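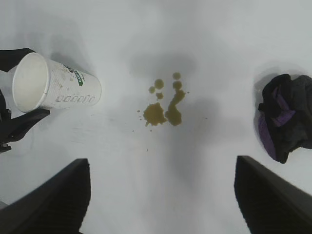 Photo: Doğukan Tokgöz / Trillel

Dinance > Floor notes > Threads

1/ Spill clearing in the Trillel break area is now a robot task. It used to belong to whoever was nearest.

2/ The arm takes cup and cloth separately. The cup is the harder grasp -- paper dents.
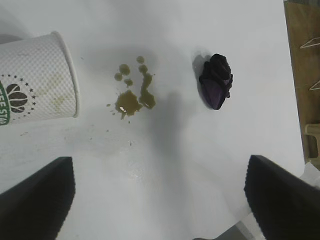

Cup on its side, spill, bare table between the fingertips.

3/ Hacer Türkmen's shift log has a new column: "handed back." 12 entries in July. She reviews each one.

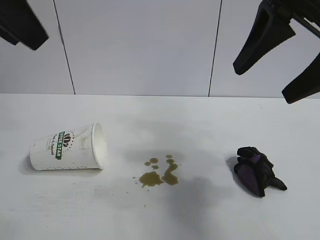
Cup, coffee, cloth.

4/ Cleaning hours were not cut. They moved to restocking and log review. Pay grade is still open.

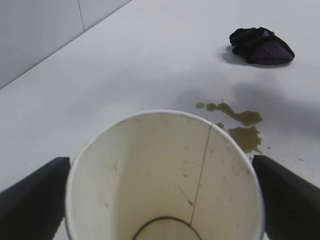

Cup between the fingers, stains inside.

5/ Willy Schouten wants a stop button on both sides of the table. Agreed.

Contact | © Dinance | Back to top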